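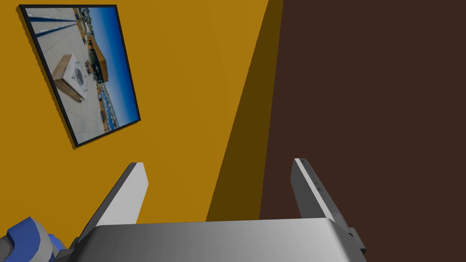

Every few years a supplier comes along and tells the plastics trade that metal brackets are finished. This April it was Strobel's turn, with a glass-filled nylon they call Truvico. I sat through the webinar. I asked two questions and got half an answer to one of them.

The pitch goes like this. Take a pressed steel bracket, mould it in Truvico instead, save weight, save money, skip the paint line. The case study was a pump mount for Olletti, and the headline figure was 3,798 hours on a test rig without a crack. Sounds great. At what temperature? Seventy degrees, said the slide, in small grey type. I've put my hand near enough pump housings to know that 70 is a kind number. I asked what happens at 105 and was told the data was "being compiled".

My other question was about creep. Bolt a plastic part down tight, leave it over a summer, and see what torque is left in the bolt. They showed a metal sleeve pressed into each hole, fair enough, but sleeves cost money and so does putting them in. I couldn't find them in the savings table.

Wiebke Kramer, who I used to share a toolroom with, thinks I'm being a grump. She's moulded 641 trial parts in the stuff and says it flows well and comes out of the tool flatter than she expected. I believe her. Flat parts on day one were never my worry — it's what they look like after two winters under a truck.

Azadeh Amini emailed to ask whether I'd say the same about Stirkurex, seeing as I was rude about that too and it ended up in half the fan shrouds in the country. Yes, I got that one wrong. A fan shroud doesn't hold up a pump, though.

If Strobel sends the hotter data I'll put it up, whichever way it goes. I've left my email with them twice now.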